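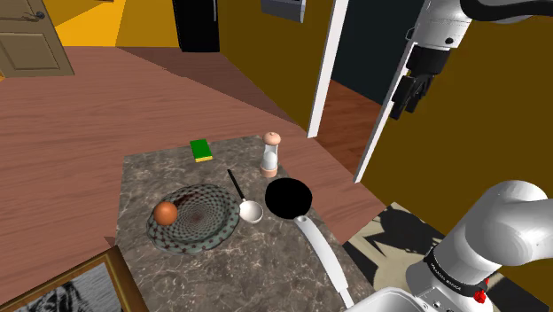
Fig. 1. Countertop with plate, sponge and grinder (rendered).

Unit 3: Fees, splits and guarantees in small-scale dance touring

These notes cover the money clauses in a one-night booking. Travel and crew calls are in the next unit.

Terms

Guarantee: a fixed sum paid by the venue whatever the sales.
Split: a share of net box office, stated with the company's part first (70/30 means 70 to the company).
Guarantee against split: the company receives whichever of the two is higher.
First call: a sum one party takes from receipts before the split is applied.
Contra: a cost the venue has met on the company's behalf and deducts at settlement. Print overs and extra technicians are the usual items.
Hire: the company pays for the building and keeps the receipts.

Net box office means receipts after VAT, card charges and any royalty deducted at source. The contract should list these deductions. If it does not, ask for the list in writing before signing.

Worked case

Trekel, a company of five dancers, takes its piece Cladia to the Quansah, a studio theatre in Stistton with 299 seats. The offer is a guarantee of £707 against 70/30. Tickets yield £10 each net. There is no first call. Contras are fixed at £200 for marketing.

Break-even between guarantee and split: 707 / (0.70 x 10) = 101 tickets. Up to that point the guarantee applies. From ticket 102 the split is worth more.

Full house: 299 x 10 = 2,990; company share 2,093; less contras, 1,893.
Poor house (60 tickets): the split would give 420, so the guarantee applies; less contras, 507.

Note that the contra is taken off in both cases. A guarantee with uncapped contras is not much of a guarantee - check the cap first.
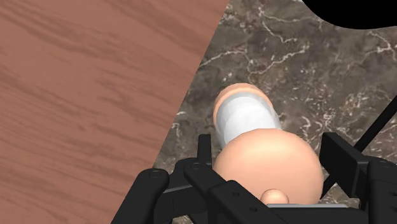
One student in the February group objected that a company would do better to refuse contras outright and accept a lower guarantee. On the figures above, a clean fee of £507 gives the same result on a poor night, and the company no longer has to query the venue's invoices. On a full night the answer depends on whether the split survives the change. Keep it in the draft.

Settlement

The settlement sheet is drawn up after the last sale, often by 10 p.m. on the night. It should show tickets sold by price band, complimentary tickets, each deduction on its own line, and the balance due. Payment is normally within 30 days of invoice.

Exercise

Rework the case with a first call of £200 to the venue and the split at 80/20. Find the new break-even and state which deal you would accept for an expected house of around 120.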